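2026-01-31

Blur filter, take two

Back on the ingest side of Povimus today. The pose tracker keeps losing itself on the bedding episodes and I finally sat down to find out where. Short version: fast wrist swings over soft stuff. I ran the Cumstead batch through again (1022 episodes, went and made lunch) and dumped the tracker confidence next to a plain sharpness score for every image.

First thing I learned is that my sharpness score was dumb. I was taking the Laplacian variance over the whole picture, and the fingers are bolted to the camera so they stay crisp no matter what the wrist is doing. The ridges on the pads alone were enough to push a smeared image over the threshold! So the filter was cheerfully passing exactly the stuff it was written to catch. Ugh. I've been trusting that number since July.

Fix was easy: mask out the gripper and the black corners first, then score what's left. The mask has to follow the finger opening, so I made two of them, open and closed, and pick by jaw width. Crude, but it runs. Threshold is at 80 for now. I tried 200 and it threw away half of the good folding episodes, so no.

Second thing: I was worried that patterned fabric would fool the score the other way. Busy prints have a lot of edges even when they're smeared, and a plain sheet has almost none when it's perfectly still.

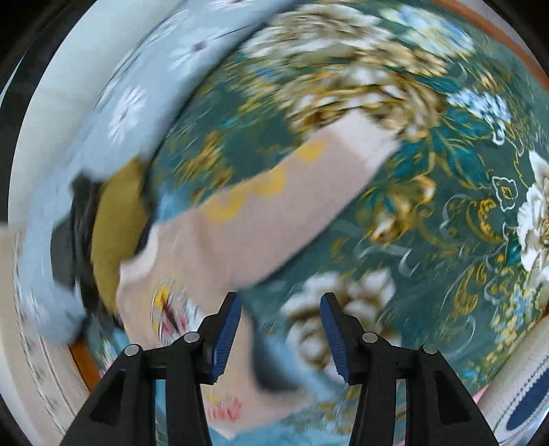
So I'm normalizing by the local contrast now and it seems happier, at least on the ones I spot-checked. The blur also isn't even across the fisheye, so next I want to score in tiles and let the tracker weight its features by tile – dropping whole images leaves gaps that the Nomari smoother hates.

To do:
– move the mask code out of my scratch folder and into Esteves
– rerun the plain sheets, they still score too low
– ask whether the policy training even wants the blurry ones kept (I kind of think yes, the robot is going to see blur too)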